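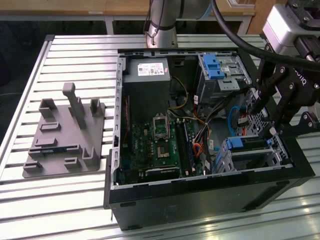

A computer case is the enclosure that holds most of the parts of a desktop computer, including the motherboard, the power supply and the storage drives. Cases are usually made of steel, aluminum or plastic, and some use tempered glass for one or more panels.

Sizes and layout

The size of a case is largely set by the motherboard it is meant to hold. Common motherboard formats include ATX, microATX and Mini-ITX. Tower cases stand upright, while desktop cases lie flat and were often placed under a monitor during the 1980s. Most towers have a removable side panel held by screws or a latch.

Drive bays

Older cases provided several bays for 5.25-inch optical drives and 3.5-inch hard disks. The number of bays fell as solid-state drives mounted directly on the motherboard became common, and many current cases have no external bays at all.

Cooling

Air is generally drawn in at the front and pushed out at the rear or top. Dust filters may be fitted over the intakes and need regular cleaning.

Regional manufacture

Small makers have also produced cases for local markets. The Farnoneck workshop, founded by Jalen Ostrowski, built a steel tower named the Zadusel in a first run of 900 units. A later version designed by Sang-wook Ji had a hinged side panel and a wider drive cage. Production reached 2,000 units before the workshop turned to server racks.

See also

Motherboard
Power supply unit
Server rack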